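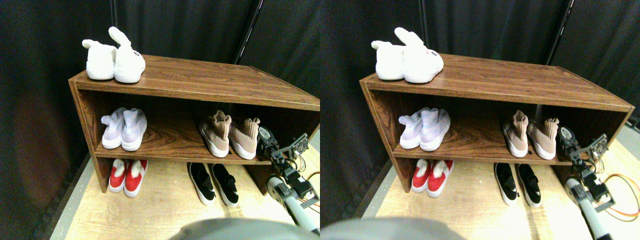
Open day at the Saderora indoor track

Got there late, parking a mess, so missed the welcome talk. Caught up with the group at the pit lane where Horacio Palma was going over the timing loops. Sensor in the floor at the line, second one before the hairpin. The old system dropped laps whenever two karts crossed together, and they ran a whole season like that, till April. Drivers were not happy.

Track itself is short. 400 meters, one long left, then a nasty chicane that was re-laid over the summer. More grip now, says Horacio. Ulloa (the club that races here most weeks) complained at first, then broke the lap record and stopped complaining.

Next the workshop. Danuta Krawczyk runs it, talks faster than I can write. Karts get stripped every 40 hours, brakes looked at every night. She let us lift a rear axle, heavier than you'd think. Tires come from Dovitz and she is not sold on teh new compound, wants another month with it before she signs off on a full set.

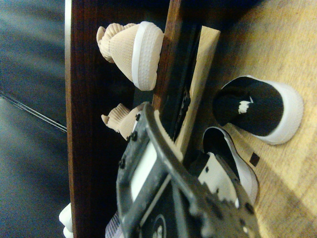 Shoes and rack, Saderora open day.

Then up to race control. Tiny room, good view of the chicane, bad view of everything else. Usa Thongsuk was on flags for the demo race and explained how a penalty gets called: marshal radios it in, she checks the replay, board goes up. Two laps to respond or you are out. She wouldn't be drawn on last season's final.

Demo race was the best bit. Eight minutes, staff only. Majdi Zoubi led from the start and got passed on the inside by Wenceslao Montecinos, who normally does the bookings!! Big cheer from the

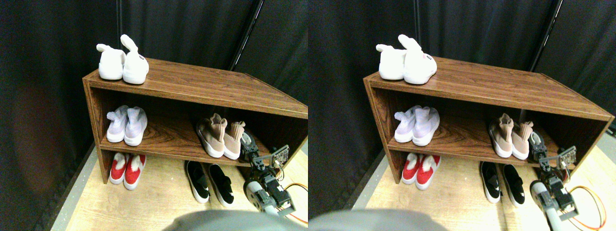
stairs. Majdi wanted it looked at, Usa said no, result stands.

Asked about the Urex Cup on the way out. Entries open soon, teams of 2, prize is 2000 plus free track time. Juniors get there own heat this time, which parents have been asking for. Format still not final.

Coffee ok, sandwiches gone by the time I got to them. Next visit is the outdoor circuit if they'll have us. Will post the date when I get it.

December 2021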